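Home | Features | Rooms | Garden | Subscribe

THE HYDRANGEAS CAN STAY

By Josée Bouchard

I have spent way too much of my life fussing over big white walls. My first apartment had one, my sister's dining room has one, and every time I walk up to one I get the same itch to hang something on it (a mirror! a quilt! anything!). So when the magazine asked me for a piece on flowers in plain rooms, I said yes before Jordan Hartley had finished the sentence.

My rule these days is one dark vase and two colors that have no business together. Blue-purple and peach is my favorite pair. I stole it from Leonidas Katsaros, who ran a flower stall in Brurnier for 17 years and thought all-white bouquets were for people who couldn't make up their minds. Put the blue on one side, the peach on the other, and don't mix them up too much!

Hydrangeas drink like crazy, so I trim the stems and change the water every other day. A round table helps too, I think. Square ones make me line everything up like a store shelf.

And leave the wall alone. I've had mine bare since June and I still catch myself holding a hammer.

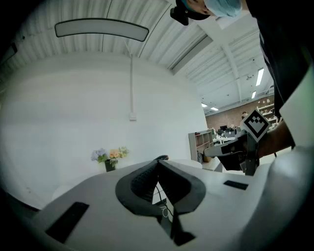 Hydrangeas and peach-orange blooms against a plain white wall.

Related
12 Vases Under $72
Gwion Rowlands on Painting a Ceiling White
Small Round Tables We Love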